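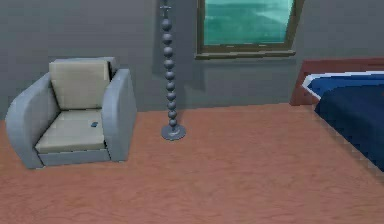
4. Setting up the Drendar pitching machine

Read this section fully before you connect the battery. Two adults are needed for steps 1 and 2.

1. Open the three legs until each one locks with a click.
2. Lift the machine head onto the legs and close the clamp. The arrow on the clamp must show towards home plate.
3. Check that the main switch is on 0, then connect the battery.
4. Turn the speed dial to 1 and let the wheels run empty for 20 seconds.
5. Feed one ball by hand. Correct the height with the rear screw – a quarter turn is usually enough.
6. Repeat step 5 until 7 balls in a row cross the plate at the wished height.

Note: Use only dry balls. Balls with open seams fly unevenly and they damage the wheel surface.

Note: After every 200 pitches, switch off and control the clamp again. In cold weather it can become loose earlier.

CAUTION: Never stand in front of the machine when the battery is connected, also not when the wheels are still. The batter must wear a helmet.

For younger players, please see section 5 – Slow pitch and soft balls.

Last change of this section: 01/06/2024, E. Csonka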